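Picking the gripper before buying it

February 9, 2021

The engineer who runs gripper trials at Sanum spends most of the working day looking at a kitchen that does not exist. The firm, based in Prondville, chooses end effectors for customers who want an arm to handle mixed household goods. Since December the early rounds have been run in simulation, with real hardware brought in only at the end.

"We used to buy the gripper first and find out afterwards," the engineer says. "You would have it on the bench for a month before you knew it was wrong for the job. Now I can swap one for another in the time it takes to make a cup of tea."

The present comparison is between two black two-finger grippers. One is the team's standard model. The other is a newer design with thicker fingers, drawn up by Shahbazi, a small workshop that supplies parts to the firm. Both are tried on the same arm, over the same counter, with the same controller settings. A full set is 1038 attempted grasps for each gripper, spread over 37 objects.

The objects were not picked to be easy. Spoons are in the set, and so are paper towels, which most people would assume a robot could manage.

"A spoon is a rotten thing to pick up," the engineer says. "It's thin, it's lying flat on stone, and the fingers have to come down almost to the surface. If the height is out by a couple of millimetres you either close on air or you press into the worktop. Thick fingers make that worse. I'd expected it, but I wanted a figure for it." 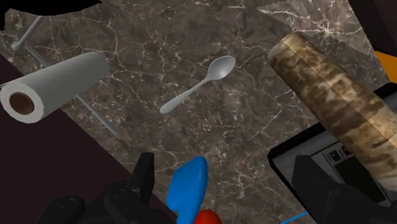 View past the gripper fingers, with the spoon on the marble and the paper towel roll on its side.

Much of the conversation comes back to cameras. The team works with a view close to the fingers and another set well back from the counter, and the engineer does not think either is enough alone. The close view is good for the last part of a reach, but the fingers take up the bottom corners and anything large nearby can fill the side of the picture. The far view shows the whole worktop and gives very little idea of the gap under a spoon handle.

"People ask which camera is better and I can't answer that," the engineer says. "I use the far one to decide where to go and the near one to decide when to close. We did try running on the near one only. It was fine until something had fallen over, and then the controller had no idea what it was looking at."

Fallen objects are now a deliberate part of the test. A towel roll on its side is a different shape from one on its stand, and the gripper has to open wider or come in from another direction. The same goes for things resting on top of other things.
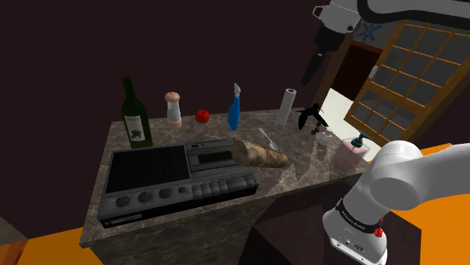
The arm over the counter. The loaf is lying on top of the cassette recorder.

The controller has had its own trials, under the name Ploltside. It is a set of 16 layouts, each run with a slow approach and then a fast one. The engineer had hoped to keep the fast setting for everything, and has given up on that.

"Fast is all right on a bottle. On a loaf sitting on something else, no. You nudge the thing underneath and the whole pick has moved by the time you get there. So we go slow for the last stretch - it costs us time and I don't like it, but there we are."

Asked how far the simulated results can be trusted, the engineer is cautious. Friction is the weak point. Bread is modelled as a firm object, and real bread squashes. Glossy surfaces are also a worry, as the reflections on the simulated marble are fainter than the ones on the bench at Prondville.

"I trust it to tell me which gripper is worse," the engineer says. "I don't trust it to tell me how good the other one is. For that you need the real thing and a real spoon."

No choice has been made between the two. The thicker fingers have done better on wide objects and worse on cutlery, and the workshop has been asked for a version with thinner tips. The spoon trials will be run again when the new drawings arrive.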